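Making a gray scale for your watercolor workshop

Before the first day of the Zimholm course please paint one gray scale at home. It takes an evening and you need only one tube of black, a flat brush and a sheet of heavy paper.

Cut a strip and draw nine equal boxes with pencil. Leave the first box white. Paint the last one as dark as you can, with two layers, and let it dry fully.

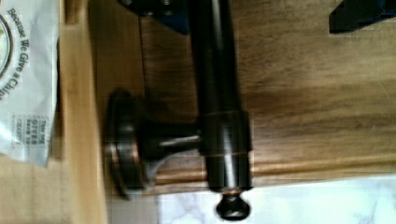 Posted by the Nandico studio desk
April 1, 2022

Now paint the middle box. Most students make it too dark, so mix it lighter than you think - it should look equally far from both ends. When it is dry, fill the other boxes by halves.

Look at the strip with your eyes almost closed. If two neighbors melt together, put one more thin layer on the darker one. Do not try to lift the paint, the paper will suffer.

Bring the strip with you. We will use it in room 64 for the first exercise about dark objects with small highlights.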